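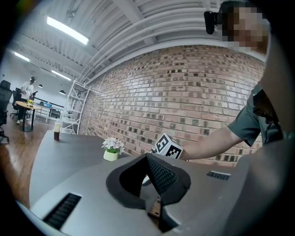

Menos trofeos y más cubos

Febrero de 2018

Llevo ya tiempo metida en el taller de robótica de Zirnumbridge y cada curso me toca la misma discusión, así que esta vez la escribo y luego paso el enlace a quien me pregunte. La discusión es si el grupo tiene que ir a competir o no. Yo digo que no, o por lo menos no tanto, y ya sé que esto me va a costar alguna cara larga en el pasillo.

Empiezo por lo que hacemos ahora. Un cubo blanco con marcadores negros en las caras, de esos que parecen códigos QR, una pinza con sus mordazas negras, una mesa gris con una maceta de flores artificiales y a trabajar. Alguien acerca el cubo a la pinza con la mano, otro mira lo que sale en el portátil, se apunta y se repite. Visto desde fuera es aburridísimo, lo reconozco. Una madre se asomó en enero y me preguntó cuándo empezaba la clase (¡llevábamos una hora!).

Pero es que en ese aburrimiento se aprende un montón. El proyecto de este curso se llama Stunosik y consiste en que el programa sepa dónde está el cubo y cómo está girado respecto a la pinza. Dicho así parece una tontería. Luego te pones y resulta que las medidas bailan según te acerques, que un dedo tapa media cara del cubo, que los fluorescentes del techo se reflejan donde no deben, y que alguien ha definido los ejes al revés y lleva dos tardes sin enterarse. Hicimos 600 lecturas y 43 salieron mal. Pues nos pasamos una tarde entera mirando solo esas 43, una por una, y fue la mejor tarde del curso. Vinieron a discutir hasta los que normalmente se van en cuanto pueden.

En la Copa Gulstead eso no pasa. Fui tres años seguidos con grupos distintos y me lo pasé muy bien, que conste, el viaje es divertido y los chavales vuelven con la camiseta puesta. Lo que no me gusta es lo que ocurre los dos meses de antes. Los dos que mejor programan se quedan con el teclado, los demás recortan cartón para el stand, y cuando algo falla se pone un parche y a otra cosa porque no hay tiempo. El último año llevamos un robot con un retardo metido a mano en el código que arreglaba no sé qué, y todavía hoy no sé qué arreglaba. Quedamos bastante arriba, por cierto.

Me suelen contestar que sin competición no se apunta gente. Puede ser. Este curso hemos perdido a unos cuantos y me fastidia, sobre todo por una chica que era buenísima y se fue al grupo de Akyol, donde sí compiten y además tienen una sala enorme. La entiendo perfectamente. Con su edad yo habría hecho lo mismo - a mí también me gustaban los focos y el cronómetro.

Tampoco pido que se prohíba nada. Pido que el centro deje de medirnos por las vitrinas. En la memoria anual hay una casilla para premios y ninguna para contar que un grupo entero ha entendido por qué fallaba una lectura, y el dinero se reparte mirando la casilla. A nosotros nos tocaron 70 euros. Con eso compramos papel adhesivo para los marcadores y una regleta, y todavía nos falta un cable largo, así que si alguien tiene uno por casa, que me escriba.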